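Rafia Mughal Is Still Throwing Sidearm

Grullville's longest-serving reliever on bus rides, bad knees and the pitch she stole from a teammate

By Iman Soliman
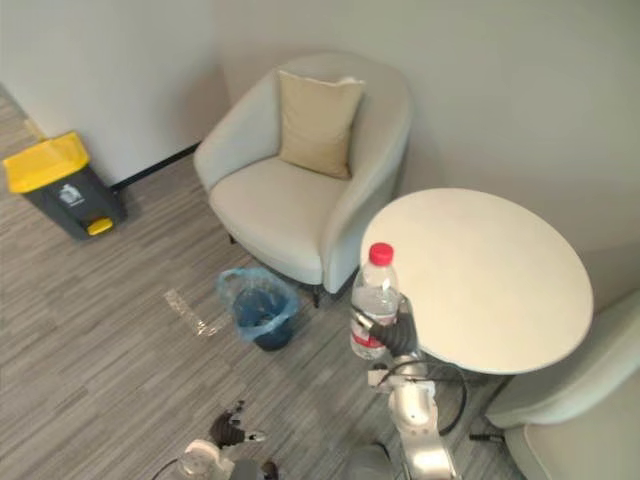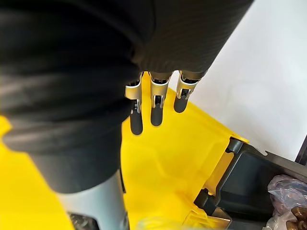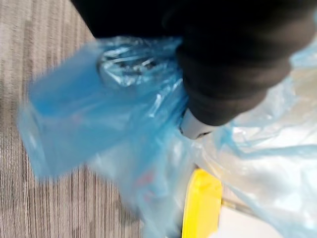

SOFTBALL / INTERVIEWS

Caught Rafia Mughal on the phone a bit before 4 p.m., between a dentist and a bullpen session. She had time for maybe half of what I wanted to ask. Then she talked for twice that long anyway.

She started in Juvdale, the summer league team, outfield first. Didn't like it. "I could run but I couldn't read a ball off the bat. I'd go in, it would go over my head. Every time. My coach moved me to the mound so I'd quit hurting us."

So pitching was a punishment?

"Kind of! She told me, throw strikes until I find someone better. I guess she never found anyone."

The overhand men's-style league she plays in now is baseball, not softball, and she gets a little tired of explaining that. (Our website files it under softball. I have asked.) Grullville picked her up as a starter. Five starts in, she had lost two and been pulled early from the rest, and the club put her in the pen. She was mad for a month.

"I sulked. I sat at the end of the bench with a jacket over my head. Then we had an extra-inning game at Troko and everybody else was used up, so in I go, bases loaded, and I got a double play on the first pitch. Bad pitch too. Belt high. The hitter just rolled over on it."

After that she was a reliever. The sidearm came later, the winter her shoulder quit on her. She had been throwing over the top with a fastball and a slow curve, and by the end of August she couldn't lift a milk jug with her right arm. No surgery, just rest, and when she came back the only slot that didn't hurt was down low. A teammate who had pitched that way in college showed her the grip for the sinker.

"She showed me one time in a parking lot. I've been using it ever since and she still says I owe her dinner."

What does it do?

"On a good day it goes down and in to a righty and they beat it into the dirt. On a bad day it doesn't go anywhere, it just sits there. You know by the second warmup toss which one you've got."

She wears number 42, and no, not for the reason people think. It was the last jersey left that fit. She has kept it through three managers and one very ugly change of uniform color. I asked about the orange. She wouldn't go on the record about the orange.

The big crowd came two seasons back, the last home game against Tsang. 3,082 paid, in a park that usually gets 800 on a nice night. Grullville up by one in the ninth, Mughal on in relief with one out and a runner on second.

"I couldn't hear my catcher. She comes out and she's yelling in my face and I still can't hear her. So I just nodded. Turns out she wanted the curve. I threw the sinker, she wasn't ready for it, it bounced off her chest protector and the runner went to third."

And then?

"Then a strikeout. And then a pop up that I swear was in the air ten minutes. I was pointing at it like an idiot. Everybody could see it."

They won 5-4. Tsang took the series the next year and she remembers that one better. She walked in the run that put them behind. Four pitches, none close. I said most people have forgotten it. She said she'd rather they hadn't, it keeps her working on the first-pitch strike.

The bus comes up a lot. She has the same seat, left side, over the wheel, because nobody else wants it. Troko is the long trip. She brings a pillow and a bag of ice for each knee and does crosswords until it gets to dark to see. The younger pitchers come sit across the aisle and ask her stuff.

"Mostly they want to know about holding runners. I'm terrible at holding runners. I tell them go ask a lefty."

Does she want to coach? A long pause here, or the line dropped, hard to say.

"Maybe pitchers. Not a whole team. I don't want to be the one telling someone she's cut. I'd do bullpens, I'd do video, I'd hit fungoes till my hands fall off. But I'm not done yet so don't write it like I'm done."

Noted. She's signed for one more season with a club option after it, and the plan is the eighth inning again, with somebody new closing. No hard feelings she says. The eighth is usually where the middle of the order comes up anyway, and she likes facing the big hitters - they swing early, and she likes it when they swing early.

Last thing, I asked what she'd change about the league if she could.

"Longer dugout benches. And start the night games at 6:30, we've got people driving home and going to work in the morning. I've fallen asleep at a red light. Put that in, maybe someone reads it."

Then somebody was hollering for her in the background and she had to go throw. Grullville opens at home against Juvdale.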